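Randidov – Datensatz zur robotergestützten Demontage und Bestückung von Arbeitsplatzrechnern

Datenblatt, Stand 25.7.25
Verantwortlich: Melahat Güler, Arbeitsgruppe Ekano

1. Gegenstand

Randidov enthält Aufzeichnungen eines Industrieroboters an geöffneten Rechnern in Towerbauweise. Untersucht wird, ob eine aus Demonstrationen gelernte Steuerung Bauteile mit engen Toleranzen greifen, entnehmen und wieder einsetzen kann, wenn das Gehäuse vor jedem Durchgang leicht versetzt wird. Der Datensatz ist die Grundlage der Methode Pundau, die gesondert dokumentiert ist.

2. Aufgaben

Der Datensatz umfasst 8 Aufgaben. Sie betreffen Prozessor, Speichermodul, Steckkarte und Festplatte, jeweils als Entnahme und als Einbau. Die Entnahme beginnt über dem Gehäuse und endet mit der Ablage in der zugehörigen Aufnahme. Der Einbau verläuft in umgekehrter Richtung. Das Öffnen des Gehäuses und das Lösen von Schrauben gehören nicht zum Umfang.

3. Versuchsaufbau

Der Rechner liegt auf der Seite, die Hauptplatine weist nach oben. Neben ihm befindet sich die Bauteilablage mit Vertiefungen und Schlitzen. Jede Episode wird von 2 Kameras erfasst, einer ortsfesten und einer am Handgelenk des Roboters. Die folgenden Aufnahmen entsprechen diesen Ansichten in der genannten Reihenfolge.

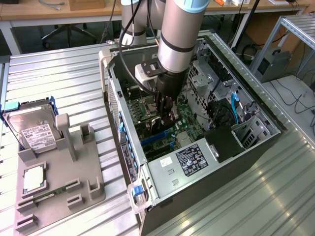
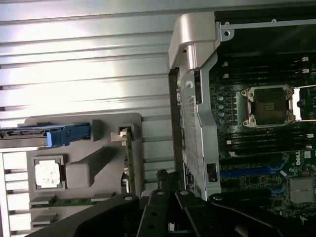
4. Datenformat

Jede Episode liegt in einem eigenen Verzeichnis. Es enthält die beiden Bildfolgen, die Gelenkwinkel, die Greiferöffnung, die Kräfte und Momente am Flansch sowie eine Textdatei mit der Aufgabenbezeichnung. Alle Datenströme tragen Zeitstempel derselben Uhr. Die Kalibrierung der ortsfesten Kamera ist je Sitzung abgelegt, die der Handgelenkkamera gilt für den gesamten Datensatz.

Episoden mit Abbruch sind enthalten und im Feld »status« gekennzeichnet. Sie sollten beim Training nicht ohne Prüfung verworfen werden – ein Teil davon zeigt brauchbare Korrekturbewegungen vor dem Abbruch.

5. Methode und bisherige Ergebnisse

Pundau teilt den Ablauf in Annäherung und Kontaktphase. Die Annäherung stützt sich auf beide Ansichten, die Kontaktphase auf die Handgelenkansicht und die Kraftmessung. Als Vergleich dient Değirmenci, ein Verfahren ohne diese Trennung und ohne Kraftsignal.

Beim Einsetzen des Speichermoduls wurden mit jedem Verfahren 11 Versuche durchgeführt. Pundau schloss 8 davon erfolgreich ab, Değirmenci 6. Der Unterschied ist bei dieser Versuchszahl nicht belastbar und wird hier nur zur Einordnung genannt. Für den Einbau des Prozessors liegen noch keine auswertbaren Vergleichsläufe vor.

6. Bekannte Einschränkungen

Reflexionen auf der gerippten Metallfläche führen in der Handgelenkansicht stellenweise zu Überstrahlung. Die Belichtung wurde nachträglich nicht angeglichen. In der Kontaktphase verdecken die Greiferfinger häufig die Steckplätze. In den Aufzeichnungen vom Februar fehlt das Momentensignal, die zugehörigen Felder sind leer.

7. Nutzung

Der Datensatz darf für Forschung und Lehre verwendet werden. Eine Weitergabe an Dritte bedarf der schriftlichen Zustimmung der Arbeitsgruppe Ekano. Fehlerhafte Kennzeichnungen sind unter Angabe der Episodennummer an Melahat Güler zu melden.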